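October 26, 2022

Back from the open day at Zerisard. It took me nearly 50 minutes to get there because the Pudembridge road is down to one lane, and then I parked in the wrong lot and had to walk around the building twice. I signed in at the front desk and got a sticker that said visitor 324. I doubt that many people came. They probably kept the numbering from last year.

The morning

Coffee and a talk first. The talk was mostly about the company and I didn't write much down. After that we were split into groups and mine went to the simulation room, which is what I had come for.

I had expected to stand behind a rope and watch a machine. The simulation room is desks and big screens. The job they were showing is a small one: two arms on a stand by a table, a box with an open top, and a red peg. The peg is supposed to end up in the box. They call the setup Stostby, after a street I think, and they have used it for all their early testing.
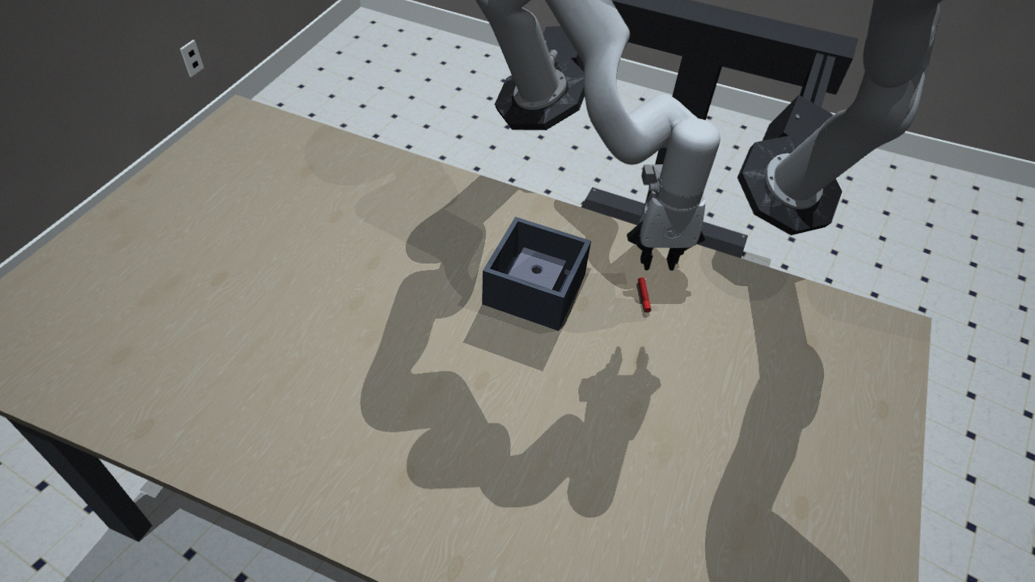 I asked why they bother with two arms for a job that size. The answer was that the stand is the same for every task they build, and some of the later ones need both. Fair enough. I also asked how long one try takes and was told it depends on how you count, which I didn't follow.

A woman from our group got to drive the arm with a hand controller. She did fine. When my turn came I kept mixing up forward and down, and the fingers went into the table. On a real arm that would have meant a repair. On the screen they pressed a key and everything went back to the start. I can see the use of that.

What surprised me was how much I used the shadows. It is hard to judge height on a flat screen, and watching the shadow of the fingers on the wood told me more than watching the fingers. I said so, and the man at the desk said most first-timers find the same thing - he did too.

They have put some care into the room as well. It has a tile floor, baseboards, and even a door with a handle. I'd have left it blank.
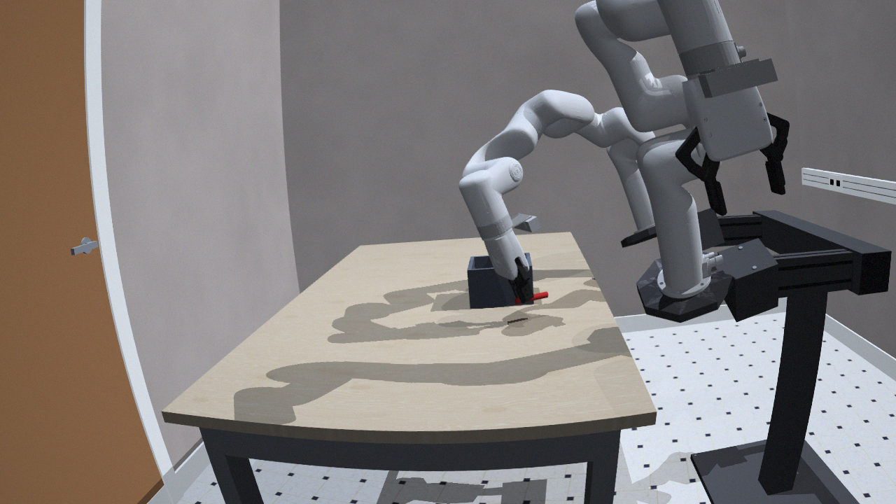
The afternoon

Lunch was sandwiches, not many left by the time we got there. Then a short session run by Nnaji, the firm that does their training courses. There is a beginner course in December, two evenings. I took the sheet but haven't decided. It would mean that road again, in the dark.

Left at a quarter past three. Still have the sticker on my coat. Need to call about the boiler tomorrow.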